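Went to the Haruto Ebihara survey at Brindach on its second day. The wall text says he is "the painter who taught a nation to see its harbors." I'd like a word with whoever signs off on wall text.

Which nation? He left Kobori at 19, worked in two cities, and by the catalog's own account sold most of the harbor pictures to one shipping office. That's a client. A good one, too.

The claim keeps getting repeated. The catalog essay says it, the audio guide says it, the tote bag pretty much says it. Follow the footnotes and they all go back to a single review of the February show at Bekska, written by the man who lent four of the pictures.

I don't think the work is bad! The small gouaches of net sheds are terrific, quick and a bit rude. They're hung in the corridor by the coat check. The big gray ones get the skylight.

Admission is $54 if you want the catalog with it. The catalog has two essays, and both of them use "haunting" on the first page.

Also in the press kit: 823 works "accepted" by the Skolleo archive. Accepted by whom, on what grounds? I wrote to ask on December 4, 2025 and got a very friendly reply about opening hours.
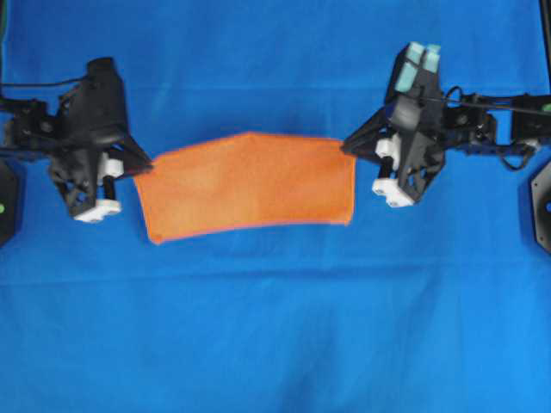 Ebihara's color is the part the essays get most wrong. They call the late pictures "harmonies," as if he'd been mixing everything down to a murmur. Go stand in front of the sail studies. Orange against bright blue is about the loudest pair you can pick, and even a plain piece of orange cloth on a blue sheet jumps right at you with no painter involved. He knew that and leaned on it for years. Calling it harmony makes me wonder how long the writer spent in the room.

And please stop dating the sail studies by "mood." The labels put the sad ones after his divorce and the cheerful ones before. One of the cheerful ones has a later date painted on it, bottom left, in his own hand.

Going back next week for the corridor. If anyone has seen the Bekska loan list, I'd like to read it.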